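Ticket 3514: Anora store page shows wrong stock for plates
Status: reopened
Opened by: Daichi Sugiyama, Stinderton shop

Vaner closed this as "resolved by cache refresh." I doubt it. I cleared the cache myself at 9 this morning and the pink plate still says 900 in stock. We have never had shelf space for 900 of anything.

The blue plate shows 5, then 0, then 5 again if you reload. Support says that is my browser. It does the same on the shop tablet and on my phone. 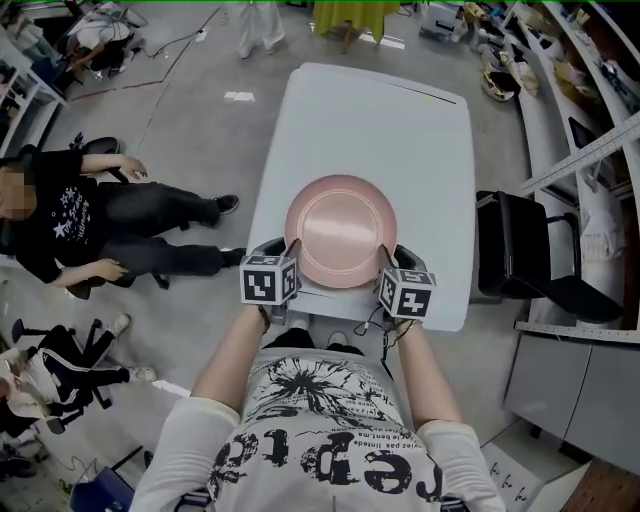
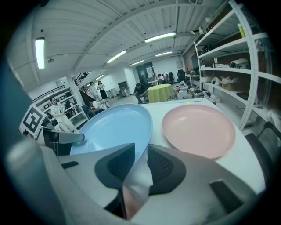
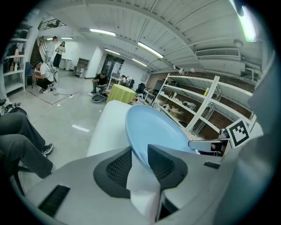 Tried since the last reply:
- Logged out and back in. No change.
- Turned off the Grímsdóttir import. The pink number froze but did not correct itself.
- Typed the right number in by hand. It went back to 900 within the hour.

So something is overwriting it, and I would bet on the import reading the wrong column. The last two fixes also "worked on our side." Please send the sync log before closing this again. I am leaving the import off until I have read it.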